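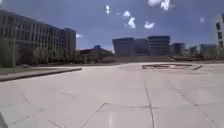 Evdokia Alexiou wrote in after the last gallery to say that a camera comparison tells you very little if the controller gets changed halfway through, and that she would like to see the same controller settings used from start to finish, with the exposure left alone as well.

So the settings stayed put for these runs. The plaza picture looks across the slabs towards the low steps and the dark grey buildings, with a corner of the robot's own front body just showing at bottom left. The horizon has a gentle curve to it.

Cameras outdoors, Valtarville site

We have been trying two front cameras on the same wheeled base, the Clongate and the Ploltulik, both feeding a Makris controller. The controller does the steering and the speed. The camera only has to give it a usable view of the ground and the edges, and do so often enough that it doesn't slow down to wait.

Both cameras went on the same bracket at the same height, with the same cable. We drove each route by hand once, then let the controller follow it. Each run was 50 metres, there and back. If the base stopped by itself we wrote down where, pressed resume and carried on. Anastasia Stefanou kept the run sheet and I did the swapping over.

Plaza notes

Pale paving in strong sun is awkward for both cameras. The joints between slabs are the most useful thing on the ground, and when the exposure is set too high they fade into the rest. With the Clongate we kept 1336 images from the plaza runs and had to throw out 262 as too bright to use. The Ploltulik threw away fewer but was slower to settle after a turn, and the controller drops to walking pace until it does.

Neither camera had any trouble with a raised ledge. A shadowed front face gives a clean dark line, and the controller picked that up well before it needed to. Dark markings lying flat on the ground were another matter. The base slowed for them with both cameras, more with the Ploltulik, and once stopped completely. We think that is a threshold in the controller, so it is down as a job for the Makris side and hasn't been counted against either camera.

Path notes

The path is the easier route on paper. It is straight, it has an edge on both sides and there is less to decide. It does bring a mix of light and shade into one view, though, and we wanted to know what each camera would do with the dark side while the concrete was bright.
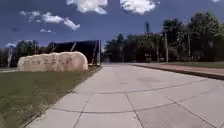
Slab path with the lawn and carved boulder on the left, reddish path beyond the kerb on the right.

The raised kerb on the right gave the controller a better line than the low edging by the grass. Dry, patchy grass is close to pale concrete in brightness, and on the left the Ploltulik wandered a little before correcting itself. The Clongate held its line but lost detail under trees – you can tell there is something there and not much more. For following a path that is good enough. For spotting a person stepping out of the shade it would need another look.

Joint lines that are straight on the ground come out bowed in the foreground. We corrected for that before the images reached the controller, using the same method for both cameras. The correction took longer on the Ploltulik, about 719 milliseconds at its worst, and that may be part of why it wanders.

Still to do

Repeat the path with the bracket tilted down slightly, so there is less sky for the exposure to deal with. Try the Clongate one step darker on the plaza. Anastasia would also like a run under full cloud, and the new bracket bolts need to arrive first as two of the old ones have worn threads.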